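第五章 夹爪与末端相机的选型比较

最后更新:2025年9月26日

5.0 开篇

先说清楚这一章干什么。前四章讲运动学、标定、遥操作接口,都假设末端已经定了。这一章把末端拆开来问:手指选哪种形状,驱动放哪儿,相机装几台、装在哪儿。问法很土,就是换一个、跑一遍、记下来,再换。

对象是布料。刚性件的抓取教材很多,书架上随便抽一本都有,力封闭、摩擦锥、接触点,公式齐全。布料不行。布料没有固定外形,抓一次变一次,你算好的接触点下一秒就不在那儿了。所以比较夹爪的时候,布料最能看出差别。刚性方块谁都抓得起来,比不出什么。

本章用到的两套夹爪,正文里简称 Stadden 型和 Pikis 型。控制器也有两种,Rahimi 控制器和 Zastham 控制器,接口不同,放到5.4节再讲。先记名字,细节后面有表。

学完本章应当会做的事:
——写一份夹爪对比的试验单,变量只动一个;
——看腕部相机的画面,判断指尖相对布边的位置;
——看头部视角的画面,判断双臂持布时的高低和松紧;
——把失败分类,别都写成“没抓住”。

5.0.1 从腕部看

腕部相机离手指近,画面里永远有手指。初学者嫌它挡视线,总想挪开。别挪。手指在画面里的位置基本不变,正好当尺子用:布边在两指之间,还是在某一指外侧,一眼就知道。

先看一次空指停在布上方的情形。红色衣物,端部是白的,摊在灰色织物台面上,有一部分是折起来的。
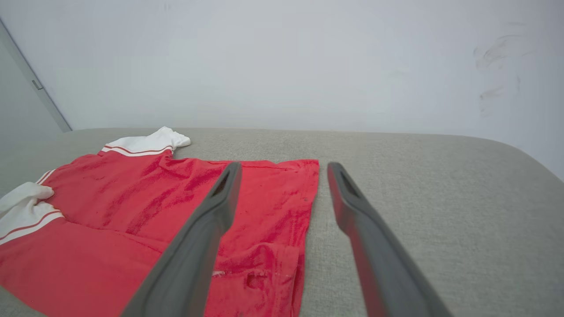

图5-1 腕部视角,两指张开,指间未夹物

读这类画面,先找边,再找角,最后才看褶。图5-1里能用的特征是右侧那条长长的缝边,还有两指之间那个接近直角的布角。布角是好目标,单层或者层数少的可能性大一些,但也只是可能,折叠过的衣物角下面压着什么,腕部这一个视角看不出来。教学中常见的错误就是看见角就闭爪,结果一次捏起两层,后面展开全乱。

再看焦点。手指比布虚。近处虚远处实,对找布边有利,对判断指尖有没有碰到布不利。也就是说,腕部相机回答“在哪里”,不太能回答“碰到没有”。碰没碰到要靠电流或者位置误差,见5.3节。

颜色也提一句。布是饱和的红,右指朝里那一侧也带着点红。做颜色分割的同学注意,阈值放太宽,手指会被算成布的一部分。阈值太窄呢,褶皱深处发暗的红又丢了。两头都要试,先在静止画面上试,再上动态的。台面是灰的,和红布分得开,和白色端部就没那么容易,背后的墙也是浅灰白。白布的轮廓建议借条纹带来定:条纹红白相间,边界清楚,比直接去找白布的外沿稳得多。

台面蒙织物还是用硬板,也算一个变量。硬板滑,布一推就跑;织物有摩擦,指尖下压的时候布能留在原地,代价是指尖容易带到台面本身。两种都有人用,比较夹爪的时候选定一种,别中途换,换了前面的数据就作废。

5.0.2 手指形状

指尖宽,接触面大,夹得牢,钻不进褶里。指尖窄,好插,但薄布容易从侧面滑出去。图5-1中的手指是根部宽、往前收、末端钝的一类,指尖附近内侧有凹槽。钝头的好处是不勾线。凹槽的作用各家说法不一,本章不下结论,留作习题5.2,自己打两副指尖,有槽无槽各一,跑同一张试验单。

指尖材料先不谈,5.2节有。这里只强调一条:换指尖之后必须重做张开量的零位。不做零位,两副指尖闭合后的缝隙不一样,你比的就不是形状了,是零位误差。这个错每届都有人犯,查数据查半天,最后发现零位没做。

5.0.3 从头部看

双臂持布的时候,腕部画面只能看见各自手边那一小块,整件衣物的姿态要靠头部视角。两端高低、中间下垂、有没有扭,都在这里读。

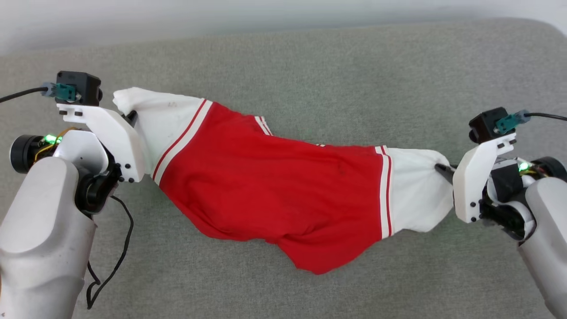

图片来源:本书编写组试验存档。

衣物横在两爪之间,两端白色部分各被一只夹爪夹着,中间红色布身扭在一起,下沿往下坠。这是持住,还谈不上展平。记录的时候“持住”和“展平”要分两栏写,混在一起后面没法统计。

下垂量是个便宜又好用的量。两爪间距拉大,下垂变小,布绷紧,再拉就可能从指尖脱出来。所以间距的上限由指尖决定,下限由后续动作决定。比较两种夹爪,可以固定布和持布点,慢慢拉开,记脱出时的间距。哪种夹爪能拉得更开,一目了然。注意每次持布点要一致,白色端部捏成一团和捏住单边,结果差很远。

高低差也要读。画面里左爪位置略高于右爪,布从左往右稍微往下斜。画面里的高低不等于空间里的高低,头部相机如果有一点滚转,水平的布也会显得斜。两臂大致同高的时候先去查外参,再去怪控制器。顺序别反。

扭转最麻烦。布身上沿中间那儿露出一小段带白条纹的滚边,是从褶里翻出来的。看到这种东西说明布身没有顺着一个面走。先别急着拉,拉紧了扭还在,只是变细。处理办法在5.5节,简单讲就是放一端、重抓、再拉。

5.0.4 走线和安装

接着讲结构,学生最不爱看、出问题最多的一块。图中这种夹爪,主体是白色3D打印板,黑色小螺钉固定,舵机装在板的上方,插头从侧面进,黑色线缆往外走。腕部相机是黑色圆柱形,在板的旁边,附近有带绿色指示灯的小电路板和细线。

优点:便宜,好改,坏了重打一块。缺点:打印件受力会变形,螺钉会松。建议每做一轮试验前用手拧一遍,别只用眼看。

线缆。左腕处有一根细黑线松松地垂下来,绕过台面再沿前臂走。留余量是对的,腕关节要转,线绷死了会扯插头。余量太多呢,线会扫到布,布料试验里这是实打实的干扰,线把布角带走了,还以为是夹爪的毛病。余量多少合适没有公式,把腕关节转到两个极限位置,线不绷、不拖布,就行。

指示灯也别忽视。绿光落在白色塑料和旁边的灰色台面上,会有一圈淡淡的绿。白布靠近的时候同样可能带色。按颜色分割白布的方案,要么遮灯,要么把那一圈区域排除在外。遮灯用黑胶布就够了,遮完确认一下散热孔没糊住。

5.0.5 本章试验的约定

全章统一如下,后面各节不在重复。

一、每种组合跑5次为一组,不挑次数,跑坏的也算。
二、一次只换一样东西。换夹爪就不换控制器,换相机就不换夹爪。
三、衣物每次复位用同一种抛放方式,允许形状不同,不允许人为摆好。
四、失败分3类:没夹到、夹多层、夹住后脱出。写不进这3类的单独备注,别硬塞。
五、头部和腕部的画面都存,时间戳对齐。只存一路的数据后面分析用不了。

次数少是明摆着的。5次一组看不出小差别,只能看出大差别。课程时间有限,先这样。要做毕业设计的,组数自己加,统计方法参考附录二。编写组在今年2月的预试中用的也是这套约定,原始记录共2,000行,随书数据包里有,字段说明同附录二。

5.0.6 各节安排

5.1 试验台搭建与标定检查
5.2 指尖:形状、材料、零位
5.3 接触判断:电流与位置误差
5.4 控制器对比:Rahimi 与 Zastham
5.5 双臂持布、重抓与展平
5.6 腕部相机与头部相机的取舍
习题与参考记录表

时间紧的班级可以先讲5.2和5.5,5.4留作自学。5.3不要跳,后面习题一半要用到它的判断方法。

预习:翻回第三章,把手眼标定的步骤再过一边。标定不准,本章所有的画面读数都是虚的。

意见与勘误请寄教材编写组 | 版权所有,未经许可不得转载 | 返回顶部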